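Can a robot put the shopping away yet?

I went over to Lerkstead in July to see whether a machine could tidy a kitchen for me, because mine certainly needs it! A small outfit called Erness has been teaching a robot arm to do ordinary chores, and they let me hang about with a mug of tea and ask daft questions.

The job that morning was fruit. Pick up an apple, put it down somewhere sensible, do it again. Bukola Nwosu, who runs the trials, told me they'd got through roughly 200 goes since spring and that apples are harder than they sound (they roll, they're shiny, and no two are quite the same shape). She reckons a good attempt takes 30 seconds. I could do it in 2, but then I'd want paying.

What surprised me was how gentle it all is. I'd expected something clanking, and it was more like watching my gran choose a peach. Mugs are next on the list, then jars, and Bukola isn't promising anything on washing up.

The arm is a Franka Emika, set up at an oak worktop with a green apple to aim for and the usual kitchen clutter along the wall behind.

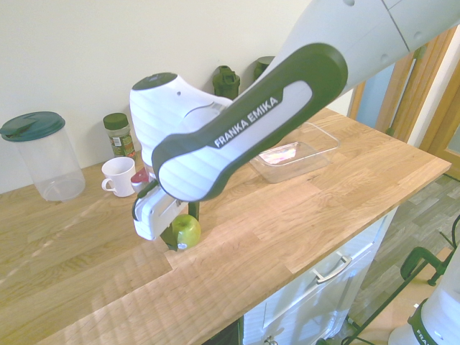
What about shops?

Clilach, the grocer's on the high street, has asked Erness to try shelf filling in the autumn. The manager wants to start with 50 items, all boxes and tins. No apples for now, then. I've asked if I can come back and watch.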